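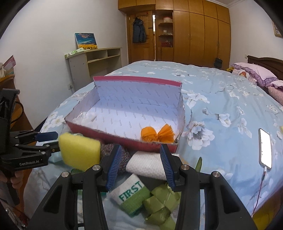

# Henlow Film Review Collection

The Henlow Film Review Collection contains 262 written reviews of feature films adapted from novels, stage plays and short stories. It is maintained by the Privach Film Library and is intended for research on how reviewers compare a film with its source.

**Release date:** February 29, 2020
**Editors:** Sumeya Shiferaw and Yabsira Wubshet

## Contents

| File | Description |
|---|---|
| `reviews.csv` | Full text of each review, one per row |
| `films.csv` | Title, release year, running time and source work |
| `ratings.csv` | Scores assigned by the original reviewer |

Reviews were first printed in *Skisix*, a quarterly film bulletin. The longest is 600 words. Spelling errors in the printed text have been kept, and corrections appear in the `notes` column.

## Ratings

*Skisix* used a scale of 1 to 12, with 12 as the highest score. Scores have not been converted to stars or percentages. Where two reviewers covered the same film, each review has its own row and the scores are not averaged.

## Known Limitations

- Animated adaptations are underrepresented, as the bulletin covered them only in its later issues.
- Many reviews discuss the ending of the film. Rows marked `spoiler = 1` were labeled by the editors.
- Remakes are linked to the literary source and have no link to the earlier film.

## Use and Citation

The collection may be used for teaching and noncommercial research. Reprinting a complete review requires written permission from Yammine Press, which holds the rights to the bulletin. Please cite the collection by its full title and name both editors.

Corrections should be sent to the library with the row number and the film title. The next update is planned for March.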